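About Cevance

Cevance writes control and perception software for robots that handle soft things. We started with towels, moved on to shirts, and now spend most of our time on trousers and jeans, which have heavier seams and fold less willingly. The company is based in Tredton, in the old Nyaga building behind the rail yard, and has 13 staff. Most of us write code. The rest look after hardware, labelling and customers, in that order of noise.

We don't build arms or grippers. Our customers already own those, or buy them from someone else, and our software has to run on whatever turns up.

What we make

Breller is our main product. It is a planning and control stack for folding, stacking and placing garments. The perception side estimates where the fabric's edges and layers are, including the ones tucked underneath, and reports how confident it is in each. The planner picks a grasp and a path from that. A low-level controller then closes the fingers and watches for slip, and it can stop and ask for a new plan partway through a motion. Replanning used to be a separate module. We merged it in September and the code is shorter for it.

We also maintain a set of tools that began as things for our own use:

A replay viewer that lines up wrist camera footage with finger width on a single timeline.
A labelling tool for fold lines, hems and waistbands.
A checker that flags recordings with dropped frames or clock drift before they get into training.

The viewer and the checker are free to download. The labelling tool is licensed with Breller.

How we work

Our training recordings are made in ordinary homes as well as at the bench. A bench has even light and a flat, hard top. A bed has neither, and a policy that has only seen the bench tends to press too far down when the surface gives. We now hold back 498 home recordings as a test set and don't tune against them. Every release of Breller is scored on that set, and the scores go in the release notes, good or bad.

We ship 2 releases a year. The next is due on 3rd November and covers thick waistbands and stiff patches, which the current version often reads as an extra layer of cloth.

Working with us

New customers usually start with a trial on their own hardware and their own laundry. We ask for access to the robot's joint and gripper interfaces, a calibrated camera, and someone on site who can press the stop button – the last one isn't negotiable. Student placements are open to anyone studying software, mechatronics or a related field, and we pay for them.

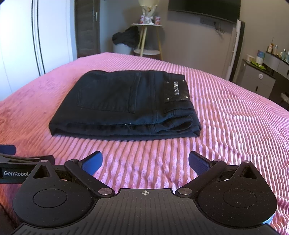

One trial customer wrote back to say that the waistband problem was real enough, but that what their operators wanted first was a clearer message when the planner gave up, as "no valid grasp" told them nothing about which edge it had been looking for.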